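24. Dezember 2018

Der Baum steht, ein bisschen schief, aber er steht, und im Haus ist es endlich so still, dass ich die Heizung knacken höre. Eigentlich wollte ich heute nur zwei Zeilen schreiben und dann den Kartoffelsalat machen, aber ihr kennt mich ja, aus zwei Zeilen wird bei mir immer ein halber Roman (und der Salat muss sowieso durchziehen, also hätte ich ihn längst ansetzen müssen).

Das Nähen am Vormittag

Seit dem Frühstück saß ich an der Decke für Maëlle. Im Juni habe ich sie angefangen, auf dem Balkon, bei dreißig Grad mit der Wolle auf den Knien, und damals dachte ich noch, bis zum Advent sei das längst erledigt. Es sind lauter alte Stoffe drin, Mutters blaue Schürze, das Hemd, das Murray nie hergeben wollte, ein Stück vom Küchenvorhang aus der alten Wohnung. 247 Flicken, ich habe sie auf der Rückseite mit Bleistift nummeriert, sonst hätte ich mich hoffnungslos vertan. Und nun fehlte nur noch der Rand, und ausgerechnet der Rand wollte nicht! Der Faden verdrehte sich, riss, verdrehte sich wieder. Irgendwann habe ich ihn durch ein Stück Bienenwachs gezogen, wie Großmutter das immer machte, und plötzlich lief es.

Beim Nähen kommen mir die besten Gedanken, oder jedenfalls die längsten. Ich musste daran denken, wie viel auf der Welt mit Nadel und Faden zusammengehalten wird, Segel und Schuhe und Bücher. 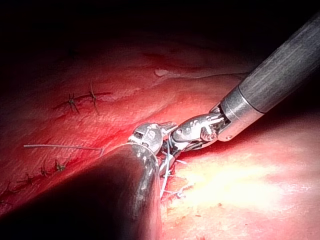 Emiko Sasaki meinte am Telefon, ich solle den Rand um Himmels willen nicht so fest anziehen, eine Decke müsse sich nach der ersten Wäsche noch setzen dürfen, und wer zu stramm nähe, der habe hinterher lauter Wellen. Sie hat natürlich recht. Ich habe also die letzte Seite wieder aufgetrennt, dreimal geseufzt, einen Tee gekocht und von vorn angefangen, diesmal mit lockerer Hand. Es sieht jetzt wirklich schöner aus, weicher irgendwie, und die Ecken legen sich von ganz allein hin.

Gegen Mittag war ich dann doch noch schnell draußen, weil mir das graue Garn ausging. Bei Robichaud standen sie bis auf die Straße, alle mit roten Nasen und viel zu vollen Taschen, und die Verkäuferin hat mir die letzte Spule aus der Schublade geholt und einen Zimtstern dazugelegt. Solche kleinen Sachen machen mir den ganzen Tag hell. Auf dem Heimweg fing es an zu nieseln, von Schnee keine Spur, aber an der Brücke spielte jemand Trompete, und ich bin stehen geblieben, bis mir die Füße kalt wurden.

Zu Hause habe ich die Enden vernäht. Großmutters Knoten kann ich immer noch: zweimal herum, einmal zurück, ein wenig stramm ziehen und das Ende ruhig lang lassen, abschneiden kann man später. Gelernt habe ich ihn mit 13, am Küchentisch, an einem alten Handtuch, und ich weiß noch, wie ich vor Wut geheult habe, bis er endlich hielt.

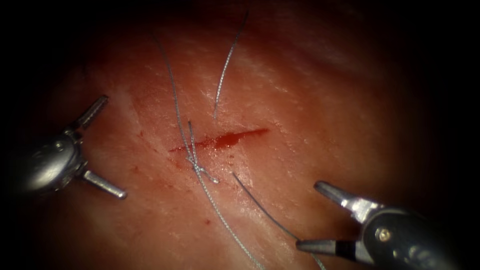
Der Abend

Raymonde kommt um sechs und bringt den Fisch mit, Marlene die Würstchen, falls wieder keiner den Fisch mag. Ich habe die Decke in braunes Papier gewickelt und unter den Baum gelegt, auf die Seite, wo er schief steht, da fällt es weniger auf. Wenn Maëlle sie auspackt, möchte ich nicht hinschauen und werde es natürlich doch tun. Den blauen Flicken von der Schürze habe ich ganz nach oben gesetzt, dorthin, wo später das Gesicht liegt. Ob er noch nach Küche riecht? Ich bilde es mir jedenfalls ein.

So, jetzt aber Kartoffeln schälen. Die Brühe habe ich auch vergessen, und eben hat es schon an der Tür geklingelt.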